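Small tabletop whiteboards – worth it or clutter?

Page 1 of 1 – Board index > Desk and Home Office > Supplies

cbettencourt
Posted 2018-05-31
I keep reading that a little whiteboard standing on the desk will replace sticky notes forever. I've bought into this kind of thing before and ended up with a drawer full of it. The one my sister-in-law swears by is a Skamo, the glossy kind with rounded corners, and she wants me to get the same. My doubts are these. It takes up desk space, it glares, and the eraser always goes missing by the second week. Does anyone here use one past the first month? I don't mean "I own one."

satish_b
Own one, used it for 17 days, went back to paper. The pen dried out and the board became something to lean mail against. I don't see what it does that the back of an envelope can't.

namboodiri_s
Satish, you left the cap off. Every time this comes up somebody blames the board for a dead pen. I've had a Plovier next to my monitor for 3 years and I wipe it every evening. It holds today's list and nothing else. If you try to keep next week on it, of course it turns into wallpaper.

satish_b
The cap was on. The pens they throw in with these boards are junk, and so are the erasers, which are a scrap of felt glued to a bit of foam. Mine left a gray smear from the first wipe.

lavanya.s
I'd split the difference. The included eraser is usually bad, but that doesn't sink the whole idea. An old cotton sock over your hand does a better job. Where I agree with Celeste is the glare. Glossy boards look great in the store and then you sit down under a ceiling light and there's a white stripe right over whatever you wrote.
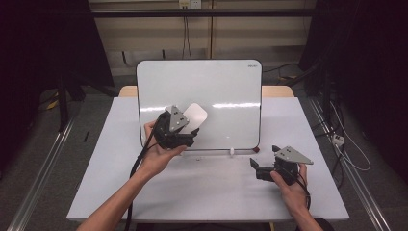

Does tilting a glossy board cut down the glare?
It helps if the light comes from overhead, but you may have to tip the board back or forward a few times before the streak moves off the part you write on. With a window behind you it does very little, and you're better off turning the board sideways to the window.

namboodiri_s
Fair enough on the tilt. Bright line across the middle is what you get standing one straight up on a white table, and a white table doesn't do you any favors. Mine sits on dark wood and I hardly notice.

nkamath
Not convinced by any of this. I've tried a Testska and an Iyengar, and the Iyengar was supposed to be the matte one. Matte cures the glare and then it won't wipe clean. So you pick which problem you'd like. The reviews never mention it because people write them the day the box arrives.

lavanya.s
Did you use spray on the matte one? Plain water on a cloth got mine back to white, though it took some rubbing.

nkamath
Water, spray, rubbing alcohol. I could still read a grocery list from April through it. My husband thought I was asking for eggs again.

cbettencourt
This is more or less what I was afraid of. Couple of follow-ups. How heavy is the base on the standing kind? I push hard when I write and I can picture chasing it across the desk. And where do you keep the cap and the eraser so they don't wander off?

namboodiri_s
Hold the top edge with your other hand while you write, or lay it flat and stand it back up afterward. Eraser lives behind the board. Cap goes on the back end of the pen, and if it doesn't fit there, buy a different pen.

satish_b
So now we need two hands, a sock, a better pen and a dark desk. A pad of paper costs next to nothing and stays where you put it.

namboodiri_s
And then you have a stack of pads. I counted the used ones when I moved and threw out 7, all of them with maybe four pages I'd ever look at again.

satish_b
I like having the old pages – last month I found a plumber's number on one.

lavanya.s
Celeste, if your sister-in-law has one, borrow it for a week before you spend anything. Put it where you'd really use it, with your own lamp on. Write on it, leave it overnight, and see if it wipes off in the morning. That's the test I'd trust.

cbettencourt
She's away until the middle of June, but I'll ask. If it's still getting used after two weeks I'll come back and admit it. I'm not throwing out the sticky notes yet.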